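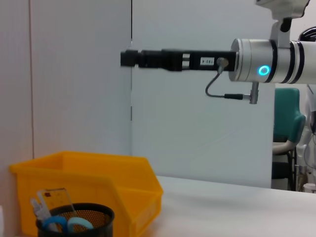 A hand cream should be gone in a minute or it isn't a hand cream, according to one reply to my survey, and I ended up writing that on a sticky note above my desk. My project compares two hand creams, Wivik and Morin, both sold in the chemist's in Clullenwood.

I started in April with an online survey, which went a bit mad after it got shared on the Zandale students' page. I had 1,626 replies! Once I'd thrown out the half-finished ones I was left with 1,389, and well over half of those moaned about greasiness before anything else. Price came second. Scent barely got a look in — which surprised me, as the adverts hardly mention anything else.

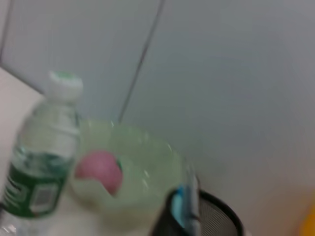 Fig. 2. Water bottle and green bowl.

For the practical part I used each cream for a fortnight, same pea-sized blob, morning and night. Wivik is thick and smells a bit like marzipan, and I could still feel it on my phone screen ten minutes later. My knuckles did look better by the second weekend though. Morin sinks in really fast (I timed it at under a minute most mornings) but by lunch my hands felt tight again and I wanted more.

I should have left a longer gap between the two, as my skin was already in decent shape when Morin got its turn. I'd also get other people to try them next time, my hands are only my hands. Scores for each day are in the table at the back.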